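Print this thread | E-mail this thread

Posted in April by the Jendstead Reuse Desk

1/ The town swap room in Jendstead opens again this month. Same building on Blackburn Road, new hours: 7 a.m. to 2 p.m.

2/ Last year people dropped off nearly 2000 items. Most of it was kitchen stuff, kids' coats and books. We ran out of shelf space by summer.

3/ So we switched to bins. Big ones, one kind of thing per bin. Sorting goes faster and you can see what's left.
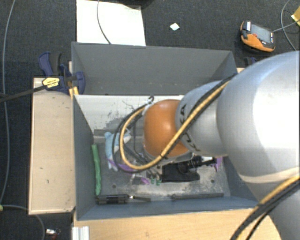 Deep grey bin on a light wooden tabletop.

4/ Please don't bring paint, mattresses or car seats. Relstead takes paint at the transfer station. Mattresses go through Dotirier, call them for a pickup.

5/ Clothes should be washed and bagged. Tie shoes together. Single shoes go in the trash, sorry.

6/ Coming off Route 95, use the back lot. The front is for unloading only.

7/ You don't have to bring anything to take something. People keep asking.

Contact us | Copyright Jendstead Reuse Desk | Back to top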